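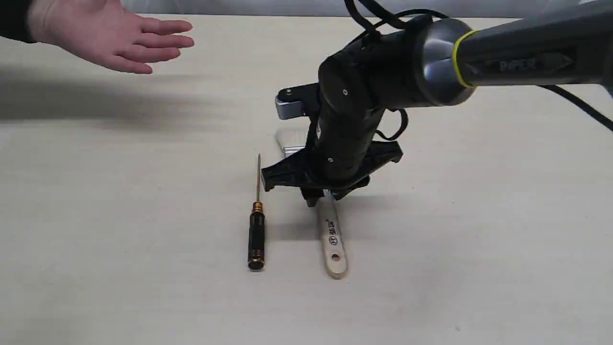

Small workshops that want a robot arm to handle hand tools have usually had to build the system themselves. Tisach, a supplier of bench automation, now offers the work as a packaged service under the name Tirkeo. The customer provides the tools. Tisach provides an arm, a parallel gripper, a wrist camera and a library of trained grasps, which its engineers extend on site.

The base contract covers 26 tool types. Each new type requires 80 recorded grasps before it is added to the library, and the library held 3,442 recordings when we reviewed the service in August.
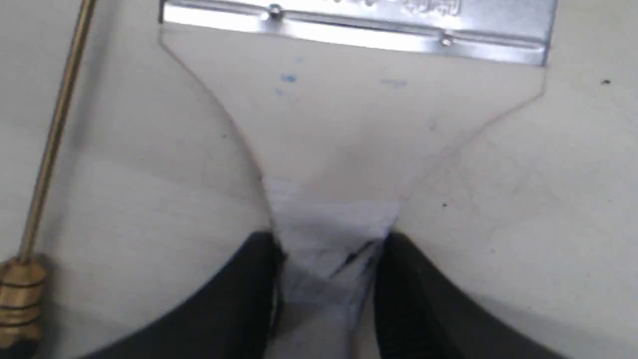

Tool geometry sets the limits of the service. Straight, rigid handles are the easiest class, and the software needs little adjustment for them. Scrapers are harder. The one in our trial had a broad metal top edge and a see-through body that narrowed to a neck, and the fingers closed on the neck through a wad of soft white material. Clear plastic gives the wrist camera only thin edge lines to work from, so the planner leans on the metal parts for orientation.

"We quote transparent parts separately," says Oratile Botha, who manages field setup at Tisach. "The recordings take longer to check."

Corrections are made through a tablet interface. An operator can shift the grasp point, change the closing force or reject a plan outright. Rejected plans are stored with the tool record and can be exported.

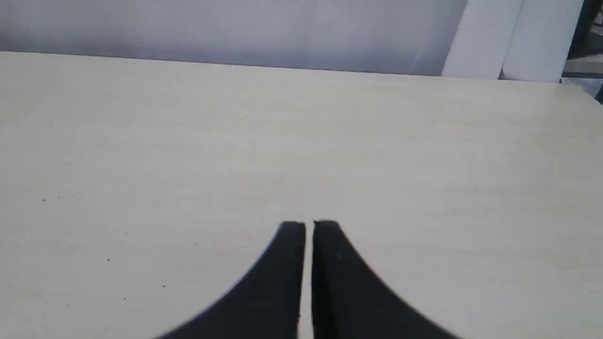
Hardware and Setup

The fingers supplied with Tirkeo are matte black with squared-off tips and a flared base. They suit handles and flat stock. The flare takes up room near the bench, and closely packed tools should be spaced out before a run. Thabiso Nkuna, a technician at the repair shop Sithole, spent a morning on layout and camera calibration before the first pick.

Training for two operators is included. Replacement fingers are sold in pairs, and the contract can be ended after 80 days.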